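Desk supplies: what goes in the organizer

The supply round for the Mastden office closed in September. Returns from drawers, meeting rooms and the Grorbridge annex came to 177 writing tools, of which 62 failed the scribble test and were discarded. The remainder goes back out to the shared tables under the layout below.

Each shared table gets a mesh organizer. Pens and pencils are laid out on the tabletop first, sorted by type, and only then loaded. Sorting inside the compartment does not work well, as clips catch in the mesh and short pencils drop out of sight.

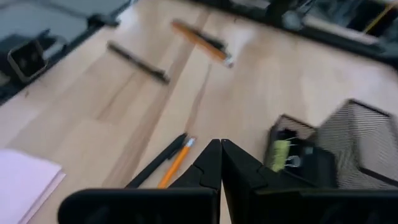

Loading order is by length. Full-length pencils go in the tall compartment with the eraser end up, which keeps graphite off the mesh and off the fingers of whoever reaches in next. Capped pens go in cap up. Pens with a side clip should have the clip turned inward so that it does not hook on the rim. Markers are stored flat in the drawer; ink drains away from the tip when they stand upright for long periods.

The low front section is for small items: binder clips, erasers, sharpeners. Erasers should not be left touching the plastic barrels of pens. Some compounds soften the plastic over a few weeks and leave a mark that does not wipe off. Paper stays out of the organizer altogether. Sticky notes and scrap pads go beside it, squared to the table edge.

Stock per table is fixed at 2 spare pencils above the number of seats. Refills are in the Ponce cabinet, second shelf, and are signed out on the Sarneo sheet. Please enter the table code as well as the quantity. Entries without a code were skipped in the last count.

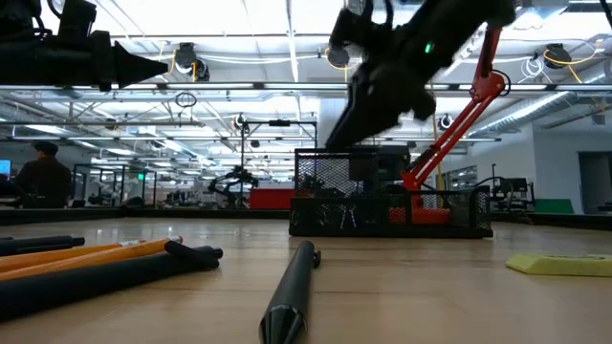 A reader at Grorbridge wrote in to say that the eraser-up rule is fine for pencils with a ferrule but leaves plain drawing pencils with no obvious right way round, and asked for those to be stored point up so the grade can be checked without pulling them out. The rule has been amended accordingly. Drawing pencils go point up, at the back of the tall compartment, with a cap fitted if the point is freshly sharpened.

Revised layout cards will be in the Ponce cabinet from October. Old cards can go in the paper recycling.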